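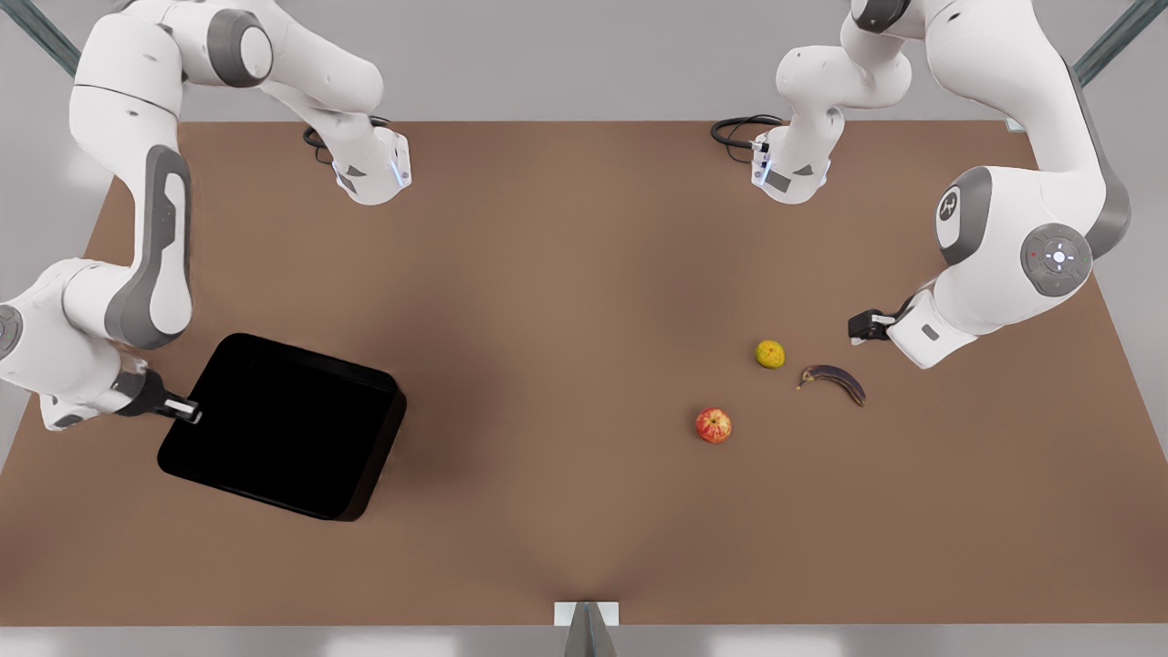 Before you buy a robot arm for the kitchen: tips for small food businesses

Posted Friday, September 20, 2019, by the Adomaitis kitchen pages

Sales people love fruit. Putting an apple in a tray looks like kitchen work, and by the time you've watched it a few times you're asking about payment plans. Slow down. A few notes from someone who has sat through too many of these pitches and still chops by hand.

Start with the dull job, and time it

Pick the one task you want gone. Sorting fruit, filling trays, whatever it is. Time a person doing it on a normal morning. We pack 226 fruit cups on a weekday and the fruit handling is 30 minutes of that. Thirty minutes does not pay for much machinery. If you can't put a number on the job, you aren't ready to ask for a quote.

Ask about your fruit, at its worst

A firm apple is easy to hold. A brown, spotty banana is another matter, and so is a pear in its last good day. Send the seller a list of what you really handle, soft stuff included, and ask which items they will put in the contract. Gavik's people told us "most produce." I asked for that in writing in December and am still waiting.

Budget for two hands only if the job needs two

One arm holding the tray while the other fills it looks very smart. A strip of non-slip mat also holds a tray. Get the price with one arm and with two, and make them explain the gap.

Look hard at the fingers

The arm gets all the attention, but the fingers touch the food. Ask what they're made of, how they come off, whether they can go through your dishwasher and what a spare pair costs. Storkadus quoted us 127 dollars a finger – a finger, so double it. 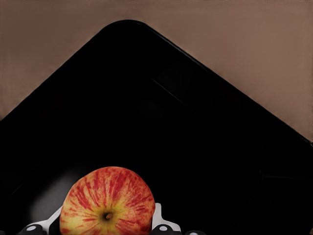 Pick your trays first

Settle on one tray and buy plenty before anyone sets up a machine. Change the size later and you may pay for another setup visit. Black trays look nice on a counter, but ask if the cameras mind a dark, shiny surface. Take one of your own to the demo.

Leave money for the second year

Service, spare parts, software fees. The Alia plan was 200 dollars a month on top of the purchase price, and it was on page four of the quote. Read page four.

Rent if they'll let you

A month in your own kitchen, with your own staff and your own fruit. If the seller won't agree to that, buy a good knife and a second cutting board and look again next year.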